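Drawer slide

A drawer slide, also called a drawer runner or drawer glide, is a piece of hardware that carries a drawer in and out of a cabinet. Slides are normally fitted in pairs. They take the place of the older wooden runner, a strip of hardwood on which the drawer rubbed directly.

Construction

A telescoping slide has two or more steel sections, called members. The outer member is screwed to the cabinet and the inner member to the drawer. In the ball-bearing type, small steel balls held in a retainer run between the members. Many slides have a release tab or lever on the inner member, which lets the drawer be lifted off without tools. The usual finishes are zinc and black.

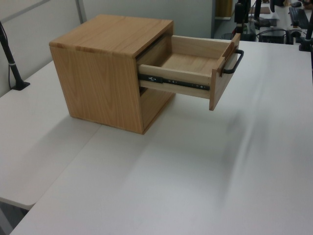

Stelios Zervas, furniture and fittings editor

Side-mounted slides are attached to the sides of the drawer and can be seen whenever it is open. On a small wooden cabinet with a single drawer, a black slide stands out clearly against light wood. Undermount slides sit beneath the drawer box and are mostly hidden, but they need a drawer bottom set to a fixed height. Center-mount slides use one rail under the middle of the drawer and are found mainly on light furniture.

Extension

Slides are grouped by how far they open. A three-quarter extension slide leaves the back part of the drawer inside the cabinet. A full extension slide brings the whole box clear of the opening, and an overtravel slide goes a little farther, for use under a countertop with a deep overhang.

Fitting

Side-mounted ball-bearing slides commonly need a gap of half an inch on each side of the drawer box. If the gap is too small the drawer binds, and if it is too wide the balls may not run evenly. The cabinet members are fixed first, level and parallel, and set back when the drawer front is to close flush with the cabinet. A separate drawer front is often added last. It can be made taller than the box to cover the gap below, and its pull may be a knob, a cup or a bar handle.

Care

Dust and sawdust collect in the track and make the action rough. The members can be wiped with a dry cloth and given a little light grease. Slides with bent members or missing balls are generally replaced as a pair.

See also: Cabinet; Dovetail joint; Drawer pull

Last edited 17/09/2025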